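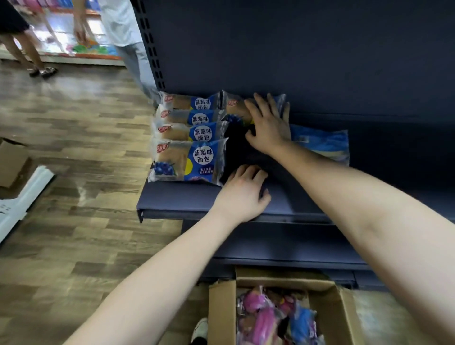 Wrapped bread rolls on a flat shelf: overlap them or stand them up?

Posted by Yamila Zúñiga in Small Shops & Counters

I run a small grocery and took on a line of single-wrapped sweet rolls in November, blueberry and strawberry mostly, plus one in a dark brown wrapper. They go on plain navy metal shelving, the kind with slotted uprights where you can move the brackets.

The sales rep from Vermeulen told me to lay them flat in columns, label up, each one overlapping the one behind it a little, front pack right up at the lip of the shelf. He says this "doubles pickup." I asked him doubled from what and he changed the subject. He also left me a brochure from an outfit called Primidness that claims a study of 3,000 shoppers, with no word on which stores or what they were buying.

My trouble is that the columns slide. The wrappers are slick film with crimped ends, and once a customer pulls one from the middle the rest of that column drifts into the next flavor. By 4 p.m. the pink ones are in with the blue. I could stand them on end like books, but then you see mostly crimp and not much label.

So is the flat way really better, or is it one of those things reps say? I don't want to buy a rack I don't need. The one he showed me was $149 per shelf, which is a lot of rolls.

Abelardo Cabral

Depends on the store. I always stood mine up. Never had a complaint. Those brochures are garbage, don't pay for one.

Guðlaug Lund

I stocked bread and snacks for a regional chain for years and I'd be careful with both sides of this. I have never seen anybody measure "doubles pickup" properly. What I can tell you is that flat and label up is easier to read when the shelf is at waist height or a bit lower, for the plain reason that people are looking down at it. Put the same rolls up at eye level and all they get is the edge of a wrapper. If your shelf is high, the rep's advice is worth nothing to you.

About the sliding, I don't believe you need the rack. Try this first:

Start at the back panel and work toward yourself. If the back pack isn't touching the panel, everything in front of it has room to creep.

Use both hands. One stays flat on the packs you've already set, the other brings in the next one. Press gently with the fingers spread. You want the air in the wrapper to settle, and you do not want a handprint in the roll.

Finish one flavor before you start the next, and keep the columns snug side by side. A gap is where the drifting starts.

Let the last column end near an upright if you can. It gives you something to square up against.
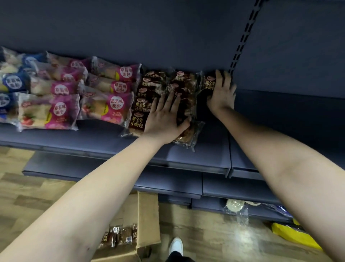
Blue-and-white packs at the left, strawberry laid flat beside it, dark brown packs to the right.

Keep the overlap small. People who are proud of their displays overlap so much that you can't see the name of the thing, and then customers pull packs out to read them, and you're back to a mess.

I'd also ask whether you're putting out too many. The rep wants the shelf full because he sells you the rolls. Fewer packs and a second look in the afternoon may do more than any gadget.

Hằng La

Agree with most of that, except I don't think the pressing does much. The air shifts around and comes back. What helped me was shelf liner, the rubbery kind, cut to size. I paid 500 for a rack from Reminberg once (four shelves, delivered) and it's in my garage.

Stand the brown ones up if you like and lay the rest flat. No law says they all have to match.

Yamila Zúñiga

Thanks. Shelf is waist height, so flat it is for now. Going to try the liner on one half and leave the other half bare, and keep a tally by the register. If the liner half is no neater after two weeks I'll say so here.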